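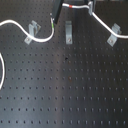 Breadboard with clamp brackets, Kozma teaching lab

About > Our School

Kozma is a small evening school for people who want to learn optics and fine measurement and can't stop working to do it. Two year-long courses, one short summer course in August, 39 students at the moment. We're in Kosville, upstairs from the old Sudatard print works, door on the side street. Ring twice, the first one doesn't always go through.

How it started. Mariann Szalai was grinding lenses at Sudatard back when they still made their own plate cameras for the print shop. The company closed that side down and she kept the benches. Neighbors asked her to teach them. Then their kids. That was 11 years ago and the school has been full most terms after that.

What we teach. Lenses, mirrors, alignment, basic interferometry in the second year. How to read a drawing. How to write down what you did so someone else can do it again. Less math than a college course, more time with your hands on a mount. Students who want the math get it from Quang Phan, early group, 5:30 pm, bring your own paper.

Who's here
Mariann Szalai - founder, first year course
Quang Phan - math, second year course
Yurii Tymoshchuk - workshop and stores, also the summer course
Enikő Veres - office, fees, placements
Mariann Bakos - evening desk

Yes, two Marianns. Ask for Szalai or Bakos when you call.

Fees. Paid by the term, or monthly if you talk to Enikő first. She is reasonable. Tools are included, safety glasses are included, the Poslow workbook is not. Poslow is our own workbook, named for the village where the first draft got written, and you can buy it used from last year's students. Second printing has the corrected chapter on thin lenses. If yours says "focal lenght" on the cover it's the first printing, still fine, get the correction sheet from the desk.

After the course. Some people go on to jobs in repair shops, eyeglass labs, survey equipment. Some came for a telescope they wanted to build and built it. We don't promise placements. Enikő keeps a list of employers who have called and asked, and she'll go through it with you in the spring term.

Visiting. Evenings while classes are running, after 6 pm. Just come up. You can sit in on a first year session before you sign up, no charge, only let the desk know so theres a chair. Parking behind the bakery until they lock the gate at 10 pm. They do lock it.

New students start in the fall. Forms are at the desk or Enikő can mail you one. The second year course takes people from outside if Quang has seen some of your work, so bring a notebook, a mount you made, anything. Office is closed over the winter break but the phone gets checked.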